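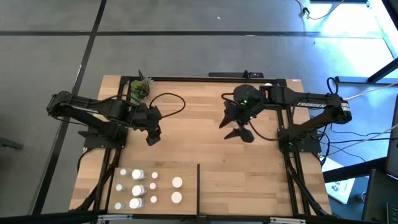 Butcher-block top, clear across the middle.

Storing a Gun at Home: Workshop Notes

Unload first. Check the chamber by sight and by finger, then check it again before the gun goes into the safe.

Keep ammunition in a separate locked box with a different key. Two locks on one key ring count as one lock.

Bolt the safe to a stud or to the slab. A small safe left unbolted can be carried out whole.

Write down the make, model, caliber and serial number of each gun. Store one copy away from the house. Police will ask for the serial number if you report a theft.

Replace the desiccant when the indicator changes color. Mine lasts 9 weeks in July humidity and longer in winter.

Change the keypad battery on a set date. Do not tape the code inside a drawer.

State storage laws differ. Read yours before buying hardware.

Notes by Spyros Begović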